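Policy puts the mouse down beside the pad after a table change – perception or control?

Posted in Manipulation software, Tuesday, 5 replies hidden

Fidel Saavedra

I have a small imitation policy trained on hand-held gripper demonstrations. The task is boring on purpose: pick up a computer mouse, carry it across a table, put it down on the mouse pad. Observations are the wrist view plus the relative gripper pose, and actions are relative poses in chunks. There are 840 demonstrations. I threw out the ones where tracking got lost and trained on 800.

On the desk where I collected most of the data it behaves. At a second site, a round varnished table in an atrium, it grasps fine and then lets go over bare wood, always on the same side of the pad. I ran 20 trials there and 13 ended off the pad. The final opening of the fingers looks confident, too. No hesitation, no hunting around.

A view from the demonstrations at that second site, so people know what the policy is dealing with:
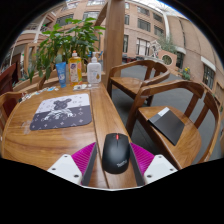

Mouse in the fingers, pad over to the left on the tabletop.

My colleague wants to swap in a bigger vision encoder called Sudel, which everybody in our group chat is excited about this month. I don't buy it. Before I spend a week retraining, how would you work out whether this is the encoder failing to find the pad, or the pose side (calibration, latency, timestamps) feeding it garbage? The miss being always to the same side makes me suspect the second one, but I would like a test that could prove me wrong.

Things I have already done: re-ran hand-eye calibration, checked that the image crop matches training, turned off image augmentation at inference (it was off already).

Evberg

Your instinct is reasonable but "always the same side" proves less than you think. A visual policy that has memorized where pads usually sit will also miss to one side, consistently, if the pads in the new place are somewhere else. Bias is bias. It doesn't come with a label saying which module it belongs to.

Do it in this order.

First, take the policy out of the loop. Replay a recorded demonstration from the second site open loop on the arm, with the mouse and pad in the positions they had in the recording. Tape marks on the table if you have to. If the replay lands the mouse off the pad by the same amount and in the same direction, stop looking at the encoder. You have a frame or timing problem and no network is going to fix it for you.

If the replay lands where it should, go the other way. Keep everything as it is and move only the pad, by a hand's width, between trials. Log the release position in the table frame. If the release point follows the pad with a constant offset, the policy can see the pad and something downstream is shifting the target. If the release point stays put while the pad moves, it is ignoring the pad and running off the pose history.

I would bet on that last one, for what it's worth. In your picture the mouse and the fingers take up the bottom center and the pad is out on the left with a dark half and a light half and a printed bear on it. There's also a glossy surface, bottles, a plant, chairs, and a lot of building behind. If your other pads were plain and always in the same spot, the cheapest thing for the network to learn was "move this far, then open." That would look exactly as confident as you describe.

Two cheap checks for latency while you're there. Run the same trials at half speed. If the miss shrinks, it's lag. And plot commanded against measured pose on one time axis. People tell me their timestamps are synchronized and then I look at the log and one of them is the time the message arrived – not the time the picture was taken. Hand-eye calibration won't catch that, because you hold the arm still to do it.

I'd also want to know how many of those 800 are from the second table. You say "most" came from the desk and leave it there.

Aliyu

Had similar problem, we switched to Sudel encoder and it went away. Also try more data.

Fidel Saavedra

@Aliyu did you change anything else at the same time? "Went away" over how many trials?

@Evberg ran the replay. It lands on the pad, so I was wrong about the frames, at least at replay speed. Then moved the pad as you said and the release point barely moved with it. Half speed made no difference that I can see. Timestamps were in fact arrival times, so that is getting fixed anyway.

As for the split, the second table is a small slice and the pad was never moved much there, or on the desk for that matter. I'm going to collect with the pad shifted between every demonstration and try dropping the pose history before I touch the encoder.

Aliyu

We also recalibrated and got new demos. So maybe it was that. Didn't count trials

Iseo

Dropping the pose history can cost you smoothness at the chunk boundaries, so compare against a run with the history kept but randomly masked. Keep the pad positions for the test trials out of training, or you'll be measuring memory again.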